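Lowri Yorath
November 20, 2018

Right, I've fallen down a hole about natural red dyes and I need to tell someone, so it's you lot. Thread!

Started with a library book on madder. It's a scruffy, scratchy plant and the colour is all in the roots. You plant it, then you wait at least 2 years before digging any up. I have never waited 2 years for anything in my life.

Then you dry the roots, chop them, and keep the pot warm but never boiling. Too hot and you get brown. Joaquim Rebelo at the Rultwood dye group boiled his in July and now has 8 skeins the colour of gravy. He's knitting them up anyway, bless him. 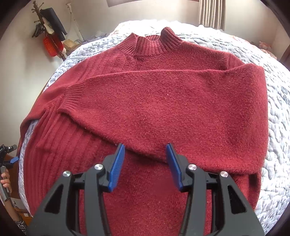

Deep red, ribbed collar. The sort of shade I'm dreaming of!

Water matters too! Hard water is good for madder, and Brurport water furs up a kettle in a week, so for once I'm smug about it. Soft water people add a bit of chalk.

And alum! You soak the wool in it first so the colour holds. My notes say 30 minutes to warm up, then leave overnight. Marleny Sánchez swears by leaving it 2 nights. Anyone tried both?

Cochineal is the other big red, and it's an insect. Pinker, colder, very strong. A pinch of iron pushes it to purple. I have a little jar and I'm slightly scared of it.
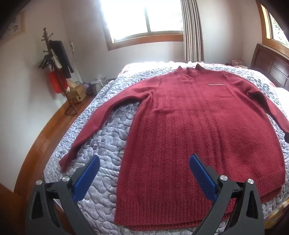

Same red knitwear, pocket side. Love that pale trim.

Oh, and you can use a madder pot again. First go red, second go coral, third go a sort of peach. I've put 20 little sample cards by for this and bought a hole punch specially.

First pot goes on this weekend if Afonso lets me have the big pan back. Will post the results, gravy or otherwise. Tell me your best red!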